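Adhesive Storage and Mixing Bench: Monthly Check
Kuzmenko workshop, Flullville. August round.

1. Epoxy tubes capped, nozzles wiped. OK. Two tubes of Prakier past date, moved to the discard bin.
2. Resin and hardener on separate shelves. OK.
3. Room at 67 degrees or above before mixing. OK at 9 a.m.
4. Batch size posted at bench, 400 grams max. Sign faded. Reprint.
5. Pot life timer set to 15 minutes. Battery dead, replaced.
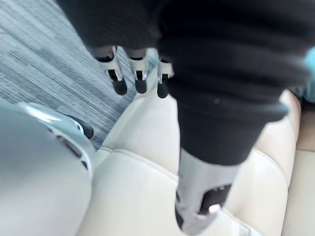
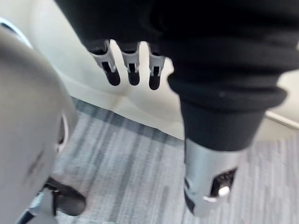

Robot arm, silver forearm section with white button (first); pale grey arm segment (second).

6. Nitrile gloves in all sizes. NO. Out of large. Ordered Monday.
7. Solvent cans closed and labeled. One Gruvent can had no label. Fixed during the check.
8. Rag can lid closes by itself. Hinge is stiff, oil it and check again next month.
9. Eyewash flushed and tag signed. OK.
10. Clamps free of cured glue. Mostly. The long bar clamps still need scraping.
11. Scale zeroed. OK.

Open items: 4, 6, 8, 10. Item 6 has to be closed before anyone mixes a full batch. Small patch jobs are fine with the medium gloves if they fit.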